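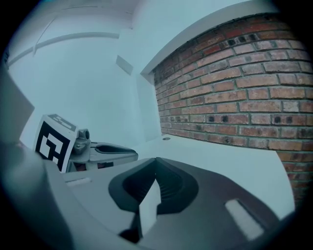
The Fistell shelf: an afternoon with Maham Jafri

I got to Maham Jafri's house at half past two on a Tuesday, soaked through, and she wouldn't let me anywhere near the front room until I'd taken my coat off, my boots off and (this was said quite kindly) put my bag down in the hall. "It's always the bag," she said. "People are very careful with their hands and then they turn round."

I'd been trying to get a look at her Fistell glass ever since I saw a handful of pieces on her table at a summer fair in July. For anyone who hasn't come across it, Fistell was a small glassworks that made coloured household glass, vases mostly, plus bowls, jugs and some frankly odd candlesticks. It never had a famous name behind it. You can still find it mixed in with the unsigned stuff at the back of a hall, and I have a smoky green vase of theirs at home that I paid very little for and love a great deal.

Maham has 171 pieces. She knows because she'd just redone her list, and she was a bit cross about the number, having thought it was lower.

"I told my sister I'd stop at a hundred and fifty," she said. "She's stopped asking."

It started with a jug. She was furnishing her first flat and wanted something to put flowers in, and she gave three pounds for a squat amber jug with a pulled lip. "I didn't know it was Fistell. I didn't know it was anything. I kept it by the sink and stuck the washing-up brush in it for years!" The jug is still in the kitchen, and still has the brush in it. I asked whether that made her nervous and she looked at me as if I'd asked whether she was nervous about her kettle.

The name came later, when she found a second one in the same amber with the paper label still stuck on. Those labels are the great headache with Fistell. Almost nothing was marked in the glass itself, and most people soaked the labels off the day they got home, so you're left going by shape, colour and the finish on the base.

"Turn it over first," Maham said, handing me a blue cylinder vase that I held with both hands and all my concentration. "Everybody looks at the colour. Look at the bottom. They ground the pontil flat and then polished it, but they didn't polish right to the edge, so there's a soft ring. Can you feel that?"

I could, once she'd put my thumb on it. It's like the faintest frosting, a narrow band just inside the rim of the foot. I went home and checked my green one straight away, and there it was, to my enormous relief.

We talked a lot about what gets muddled up with it. Kauppinen is the usual one, and it's an expensive muddle, as Kauppinen sells for several times the price and dealers are naturally hopeful. Both used thick clear casing over a coloured core, and in a photograph they can be very hard to tell apart. In the hand, Maham says, Kauppinen is heavier low down and the core sits dead centre. "Fistell wanders. You get a vase where the colour's leaning over to one side like it's trying to hear what's going on next door. I like that better, but I would say that."

Then there's Flaro, which was the budget range of its day and was moulded, so you can run a fingernail down the side and find the seam. She has two Flaro vases, both bought by mistake, and keeps them on the landing.

I wanted to know what she'd paid for the best piece, and she wouldn't tell me (fair enough). She did tell me about the one she lost. It was a tall lilac bottle with its stopper, the only one she's ever seen in that colour, and it came up at Lendar, the saleroom, as part of a mixed lot with some pressed dishes and a cracked decanter. The estimate was 30 pounds. She'd left a bid and gone to work, thinking she was the only person in the country who'd spotted it.

"I wasn't," she said. "Two of us had. I rang up at lunch and they told me what it made and I had to go and sit in the car."

Has she forgiven herself? "No. I should have taken the day off. I'd have been there with my hand up until they carried me out."

She has firm views about cleaning. Lukewarm water, a drop of washing-up liquid, a plastic bowl with a tea towel in the bottom, and one piece at a time. She won't use vinegar on anything with a label. She won't have denture tablets in the house, which I'd always thought was the standard trick for a cloudy vase, and I kept rather quiet at that point. If the bloom is in the glass, she says, it's staying there, and you may as well put some tulips in and enjoy it.

The shelves themselves are nothing special, just deep alcove shelves her brother put up, with the ambers at the top and the blues by the window. There are 16 blues, no two quite the same, and when the rain let up for a few minutes they threw a watery sort of light right across the carpet. I'm afraid I stopped taking notes.

I asked what she'd tell someone starting out now, and she thought about it for long enough that the tea went cold.

"Buy the small ones," she said. "The little bud vases. They made loads, they're cheap, and you'll learn the colours from them. And don't be put off by a chip if you love it. I've got chipped ones I'd save from a fire before some of the good ones."

Which would she save first? She didn't need to think about that. She pointed through the door at the kitchen, towards the sink.

Before I left she wrapped up a tiny amber bud vase in two sheets of newspaper and sold it to me for what she'd paid. Maham will have a table at the autumn fair as well, with her spares, and she'd like it known that the lilac bottle, if its present owner is reading, would be very welcome here.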